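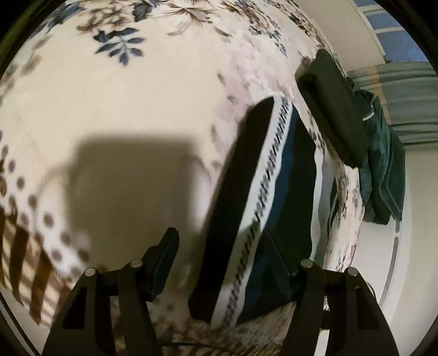

Figure 8.1. A navy and teal textile on a floral bedspread. The white border carries a row of small black zigzag marks.

Chapter 8
Zithers and Lyres of the North

8.1 Introduction

The instruments in the previous chapter all have a neck. The player shortens the string by pressing it against the neck, so a single string can give many notes. The instruments in this chapter have no neck, or have one that is never used for stopping the strings. Each string gives one note, or the string is stopped in some other way, such as with the back of the fingers.

Two families are covered. A zither is an instrument whose strings run along the whole length of the body. A lyre has two arms that rise from the body and are joined at the top by a crossbar, and the strings run from the body to the crossbar. The difference is easy to see in most cases. It is less easy with some northern instruments, where the body and arms are carved from a single piece of wood and the opening between the arms is small.

Students should have read Section 2.3 on string length and tension before starting this chapter. The terms bridge, tailpiece, tuning pin and soundboard are used here without further explanation.

8.2 The kantele

The kantele is a plucked zither played in Finland and Karelia. Similar instruments are found in the Baltic countries under other names: kannel in Estonia, kokle in Latvia and kankles in Lithuania. The oldest type of kantele has five strings and a body hollowed out of one piece of wood, often alder, pine or spruce. The strings of old instruments were sometimes made of horsehair and later of copper, bronze or steel.

The small kantele has no bridge in the usual sense. At the narrow end the strings are tied to a metal bar, and at the wide end they go straight to the tuning pins. Because of the way the string is fastened to the bar, it does not vibrate in quite the same way in every direction. The result is a slow wavering in the sound that players value and that makers try to keep when they copy an old instrument.

The player holds the kantele on the lap or lays it on a table. A table with a thin wooden top makes the instrument louder. There are two main ways of playing:

Plucking. Each finger has its own string or pair of strings, and the hands are set between each other so that the melody passes from one to the other. The strings are left to ring.

Strumming. One hand strikes across all the strings while the fingers of the other hand damp the ones that are not wanted. This method is used mostly for chords and dance tunes.

Larger instruments appeared in the 1800s. These are built up from separate boards, which allows a wider body and many more strings. The concert kantele of the 1920s added a set of levers that change the pitch of the strings, so that the player can move between keys while playing.

8.3 The bowed lyre

The bowed lyre of Finland is called the jouhikko. It normally has two or three strings, traditionally of horsehair. The body is long and shallow, and there is an opening in the upper part, wide enough for the player's hand. The player sits with the lower end of the instrument between the legs or on the thigh and leans it toward the left shoulder.

The melody string is stopped from the side. The player puts the left hand through the opening and touches the string with the backs of the fingers or with the knuckles. There is no fingerboard behind the string, so it is not pressed against anything. A second string sounds together with the melody as a drone. Since only the hand can shorten the string, and the hand does not move far, the range of the melody is small. Many tunes use no more than six notes.

A related instrument, the tagelharpa, was played by Swedish speakers in Estonia. It usually has four strings and a larger opening. The Welsh crwth also belongs to the bowed lyres but has a fingerboard, and it is treated in Chapter 10.

8.4 A note on a workshop instrument

The measurements and tunings used in the exercises for this chapter come from one maker, Esko Tuominen, who works in Mäkelä. He builds small kanteles and a three-string bowed lyre. His notes were made available to the author in August 2021, together with recordings by two of his regular players, Vilho Ahonen and Celeste Fonseca.

Tuominen carves the body from above, leaving the back closed, and then glues on a spruce soundboard 3 millimeters thick. He leaves the wood to dry indoors over one winter, starting in November. In his view most cracks in small kanteles come from bodies that were closed too early. Teemu Pesonen, who learned in the same workshop, carves from below and leaves the back open. The open instrument is quieter in the hand but gains more when it is set on a table -- the difference can be heard in recordings 3 and 4.

The bow for the lyre is short and curved outward. The hair is not held at a fixed tension. The player tightens it with the fingers while bowing, and can loosen it to let two strings sound at once.

8.5 Terms used in this chapter

Drone: a string that sounds a single unchanging note under or beside the melody.

Damping: stopping a string from sounding by touching it lightly.

Course: two or more strings placed close together and played as one.

Open string: a string sounded at its full length.

Scale length: the length of the part of the string that vibrates when it is open.

8.6 Before you read on

The next section describes how the strings of a five-string kantele are tuned. The usual tuning covers the first five notes of a scale. The third note is the one that varies. It may be major or minor, and in some older recordings it lies between the two. Players have given different accounts of this. Eero Niskanen, whose tuning is printed in Table 8.2, sets the third by ear after the other four strings are in place and does not always put it in the same spot.

Tune a small kantele or any five strings of a harp or guitar to D, E, F sharp, G and A. Play the strings in order, then lower the F sharp a little at a time and play them again. Write down the point at which the scale first sounds minor to you, and keep the note for Exercise 2.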